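# Two tables, one corner

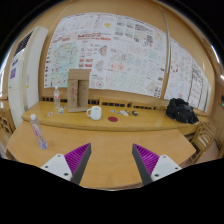
*The two tables, with the front one mostly cleared.*

I've been working on this corner since May. It started as the place where I ate lunch, then it turned into the place where I wrote, and by spring it was the place where everything got put down and stayed put. I couldn't write a grocery list there without moving something first.

The long table against the wall came with the room. It's heavier than it looks and I have never managed to move it alone. The smaller one with the angled ends is mine. I bought it secondhand for 50 dollars from Gladys Zapata, who was moving across town and didn't want to carry it down another set of stairs. She threw in a stack of placemats that I still haven't used.

For a long time I had the tables on opposite sides of the room. One was for work and one was for food, and both ended up covered. Pushing them close together was Gladys's idea. She had them set up that way in her old place with a different back table, and I remembered it being easy to sit at. You use the front one and you reach over to the back one for whatever you need.

So the rule now is that the front table gets cleared every night. A drink can stay on it. The back table is allowed to hold things, as long as they stay back toward the wall.

I'm not strict about the back table. There's a mug, another bottle, a few loose cards and stickers that I keep meaning to sort, and the tall cardboard box. The box is the one thing I'd like to be rid of. I ordered shelf brackets from Hilamer and kept the carton in case they had to go back. They didn't, and the shelf has been up in the hallway for weeks. I've started dropping receipts in the box, and I know where that leads.

The surface on the front table took more work than I expected. It had a few rings and a sticky patch at one end from a label somebody had pulled off years ago. I tried dish soap and warm water first, which got the dirt off but left the sticky patch alone. Then I used a wood cleaner called Clituvex that the hardware store had on the bottom shelf. Two passes with a soft rag, then a dry rag. It smells strong, so open a window. The patch came off on the second pass and the rings faded enough that I stopped looking for them.

I also bought a tin of Panetti wax and haven't opened it. The table has a little shine already and I don't want it slippery under paper.

What I'd still like to fix:

- The box has to go.
- The stickers need an envelope or a drawer.
- A lamp for the evenings. I looked at a Sethi clamp lamp for 100 dollars and put it back. I'll wait for something cheaper.

I did look at buying a proper desk before any of this. The one I liked was 400 dollars without the drawers, and it would have been one more flat surface to pile things on. I'm glad I kept the money - it went to the car in the end, but that's another post.

The clearing takes a few minutes. I do it after the dishes, while the kettle is on. Paper goes in the folder, pens go in the drawer, cups go to the sink, and I wipe the wood with a damp cloth. Some nights I skip it and then I do it in the morning before I sit down.

If anyone has a way of dealing with loose stickers that doesn't involve buying an album, leave it in the comments. I have more of them in the kitchen.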